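10/9/19

Clakurmont Theatre opens applications for its winter acting lab

Clakurmont Theatre is taking applications for a winter lab for stage and screen actors. The lab runs for 11 weeks at the Dumlao rehearsal rooms and ends with two evenings of short scenes played to an audience of 100.

Actors can apply with or without formal training. Sessions cover voice, movement, cold reading and self-taping, with a separate block on audio drama recorded at Ruvent Sound. The lab started last year as a weekend course and drew more than 200 applications - most of them from people who had worked on stage and wanted time in front of a camera.
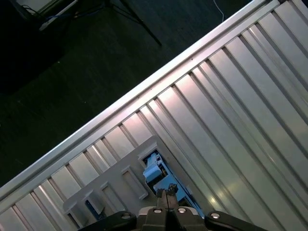
One actor from last year's course said the self-tape sessions were the part she still uses, and that she would have liked a second week on them. The new schedule gives self-taping three weeks.

Gruso, the casting website, is paying for the places, so there is no fee. It has also set aside $3000 for travel, to be shared among actors who live outside the city. Travel money has to be requested on the application form.

Applicants should send a resume, a recent headshot and a two-minute monologue on video. The monologue can be from a published play or the actor's own writing. Auditions in person will follow for a short list.

The September information session was recorded and can be watched on the Clakurmont website - the form is on the same page.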